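# About Prorkby

We are a small shop in Gruvville that tries out grippers, arms, wrist cameras and controllers for people who would like to know what they're getting before they sign for it. We don't sell any of it ourselves (people do ask!), and we have been at this long enough to have strong feelings about cable clips. Most days you'll find us at the long bench with two arms facing each other and a pot of coffee in the next room.
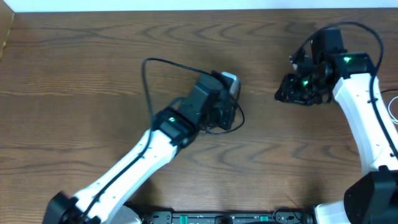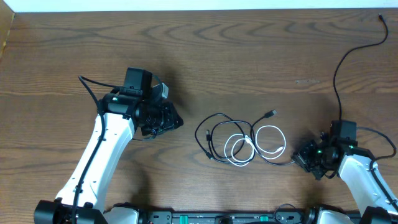

Natsumi Ishida wrote to us in January that she had read four brochures on the same gripper and still couldn't tell whether it would pick up a charging cable, and that our report was the first one to say which way the jaws had been pointing when it missed. We were very pleased with that letter, and it's pinned up over the sink.

## How we got going

Prorkby was started by Katsuhiko Shimada and Chie Tamura, who had spent years borrowing each other's hardware and arguing over it by phone until it seemed simpler to share a bench. Tiago Bragança joined the following winter to look after the controllers, and he has since taken over the wiring as well – partly because he is good at it and partly because he couldn't stand watching the rest of us do it.

## What a trial looks like

You send us the gripper, or tell us which ones you're choosing between, and we mount them on the same pair of arms and give them the same jobs. Every gripper gets 32 tries at each job. Soft, floppy things like cords and cloth tell us the most, so we always include some, even if your own parts are stiff as a brick. We write down the misses as carefully as the catches, and you get all of it, along with the camera footage and the controller settings we used.

So far we have finished 131 trials. The longest took eight weeks and was for Wolel, who wanted three wrist cameras compared on the same arm and were wonderfully patient while we moved one bracket back and forth.

## Coming by

Visitors are welcome, and you're free to bring a box of your own awkward parts – we love those. Write to Chie first so she can keep the bench clear for you, and allow a whole morning if you can, as we do tend to talk.

Page last updated 6/15/21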